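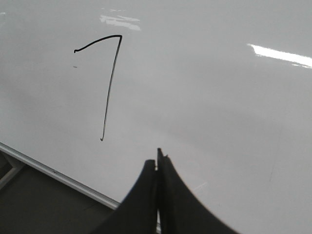 **Sobia Mengal**
Tutor, Reading and Writing Numbers by Hand

# Handout 4: One or seven?

Bring this on Monday, along with the sheet of digits you copied out last week. Please don't tidy the sheet up first.

I have taught this unit long enough to be tired of the standard advice, which says that handwritten figures should be "clear". Clear to whom? The person holding the pen knows what they meant. They will look at a sloping flag on top of a long stem and see a one, if a one is what they were thinking of. Someone across the room sees a seven and writes that down.

## 4.1 What a one is supposed to look like

Many of you learned the one as a plain downstroke. Others learned it with an upstroke first, climbing from the left to a corner and then dropping. Both are accepted in this course. The trouble is with the second kind when the upstroke grows long, or flattens out as it nears the corner.

The textbook rule (Trumen, chapter 2) is that the flag of a one should be "short" and the top of a seven should be "level". I don't think much of this. Short compared with what? A flag half the length of the stem is long by most people's standards, and I have seen it defended as short by the person who drew it. As for level, hardly anyone draws a level line at speed on an upright board. The arm swings from the shoulder and the line bows.

Things I would look at instead, in this order:

1. The angle at which the first stroke leaves its starting point. Steep suggests a one.
2. What it does just before the corner. If it has flattened, I start to doubt.
3. The neighbours. Is there another one or seven by the same hand?

Point 3 does most of the work. A figure standing by itself on a big blank board is the hardest case there is, and I wouldn't trust anybody who claimed to be certain of it.

## 4.2 The crossbar and the base line

The usual cure is to put a bar through every seven, or a foot under every one, or both. Haruto Nagano argued for both in his guest session and some of you were persuaded. I was half persuaded. The bar helps only if the reader knows that the writer always uses it. Without that knowledge, an uncrossed figure tells you very little - it might be a one, or a seven by a person who doesn't bother.

The same goes for the foot. A small hook at the bottom of a stem isn't a foot. It is usually what the pen does when it leaves the board, and you shouldn't read anything into it.

## 4.3 Pens 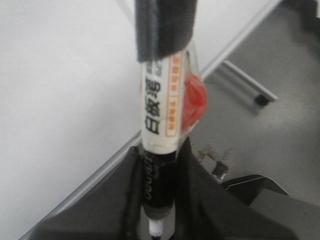
*Fig. 2. Whiteboard marker, white tip down. The large characters on the barrel read 白板笔, "whiteboard pen".*

I am regularly told that a better marker would solve all this. I doubt it. A fresh pen gives a darker one-or-seven. It does nothing about the shape.

What a pen can do is vary the weight of a line, and students make too much of that. A heavy top stroke with a thinner stem may mean more pressure, a slower hand or a change in how the tip met the surface. It won't tell you which digit was intended. The Bugti worksheet says otherwise in its second paragraph, and I would like you to cross that paragraph out.

Nor should you treat every speck as part of the figure. Stray dashes and smudges turn up on boards that have seen any use. Before you decide that a faint mark belongs to a digit, check whether it touches a stroke and whether it is as dark as the rest. If the answer is no both times, leave it out of your reading and put it in your notes.
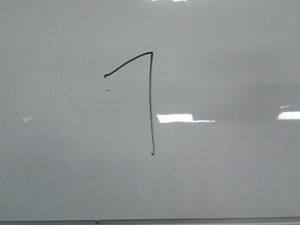
The other thing to leave out is shine. Glossy boards throw back the lights, and a bright patch across a stem can make one stroke look like two. Move your head before you write anything down. It sounds too obvious to put in a handout, yet in July two groups lost marks for it.

## 4.4 Exercise

Work in pairs, at a board.

- One of you writes 306, 352 and 348, at normal speed. These are the easy ones and will show how your hand behaves when nothing is at stake.
- Then write a single one, alone, and wipe it. Then a single seven, alone.
- Your partner, facing away during the writing, turns round for each figure and says what it is, and how sure they are.
- Swap.
- Last, write 2,940 with the comma. Watch where the comma ends up.

Write down the wrong readings as well as the right ones. I am suspicious of perfect scores in this exercise, especially between friends.

## 4.5 Reading

Mivotport, sections 3 and 5. Skip section 4, which repeats the "short flag" rule without any support for it. The Wenance tables are optional; if you do use them, check which style of seven their writers were taught before you quote a single row.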